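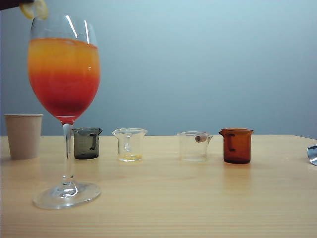

Do I need bar experience to apply?

Two summers of it would help, but we have hired a former dental receptionist and a man who used to lay carpet, and both can now carry four glasses in one hand and an argument in the other.

Home | Rooms | Eat & Drink | Events | Work With Us | Find Us

Bar and Terrace Staff, Summer Season
Delimby House, Droltmont
Reading time: 4 minutes

Delimby House is a small hotel with a large terrace, and from July onward most of Droltmont seems to be sitting on it. We are looking for bar and terrace staff to start before that happens. Last year we started looking after it had happened, and I do not wish to repeat the experience.

The job

You will make drinks, carry drinks, and take away the glasses when the drinks are gone. In between you will wipe things. The terrace has one step down to the lower tables, and every new hire is told about the step and then meets it anyway.

The cocktail list is short on purpose. You will learn all of it in your first week, including the Liepiņa, our house drink, which has been on the menu longer than I have worked here. Guests will ask you what it tastes like. "Cold" is an acceptable answer at six in the evening on a hot day, though we'd like you to have a second one ready.

You will also work the coffee machine at breakfast on some shifts. It is Italian and has moods. Training is given.

Hours

Shifts run either 7 a.m. to 3 p.m. or 3 p.m. until close. Close is midnight on paper. When there is a wedding, close is when the bride's uncle agrees to it, and you are paid for every minute of his deliberations.

We write the schedule two weeks ahead and stick to it. If you need a particular day off, tell us before the schedule goes up. Telling us by text, from the beach, on the day, has been tried.

Pay and the rest

Hourly pay, above the going rate in town, paid every two weeks. Tips are pooled and split by hours worked, kitchen included. We give the exact figure on the phone before the interview, so you can decide whether to bother ironing a shirt.

You get one hot meal per shift. It's the same food the guests eat, minus the sprig of something on top. Staff rooms are available in the building behind the hotel for 200 a month, with a shared kitchen and a view of the parking lot. The rooms are clean, the mattresses are new, and the shower on the second floor is the good one.

Anyone who stays to the end of the season gets a bonus of 2,000. We pay it with your last check. You do not have to chase us for it, give a speech, or attend a dinner.

Who we want

You should be of legal age to serve alcohol and able to stand up for most of a shift. You should be able to add up a bill when the register freezes. A second language is useful, and so is the ability to look interested while a guest explains gin.

Please don't write that you are passionate about hospitality. I have read that sentence so often that it now puts me to sleep. If you have worked somewhere busy and didn't walk out, tell me where and for how long. If you did walk out, tell me why, because it may well have been reasonable.

We don't ask for a photo or a personal statement. We don't do trial shifts without pay, and you should be suspicious of anybody who does.

A note on Kemono

Kemono is the hotel cat. He is not on the payroll but behaves as if he were on the board. If you are allergic, let us know and we will keep you on terrace shifts, where he goes less often, on account of the children. He is not allowed behind the bar. Enforcing this will be one of your duties, and nobody's performance has ever been judged on the results.

How to apply

Call the front desk on extension 528 and ask for Normunds Jaunzems, or leave a letter at reception with your name, your number and the dates you can work. One page is plenty. Mornings are best for calling. Between noon and three I am usually carrying something.

I reply to everybody, including people we can't take, normally within a week. Interviews last half an hour and are held in the bar, so you can see what you would be wiping. Coffee is on us, if the machine is willing.

We have 4 places to fill and will take the listing down when they are gone.

N. Jaunzems
Bar Manager, Delimby House

More openings
Breakfast cook, early shifts
Night porter, Droltmont
Housekeeping, part time
Gardener, lower terrace and hedges
Weekend dishwasher (filled)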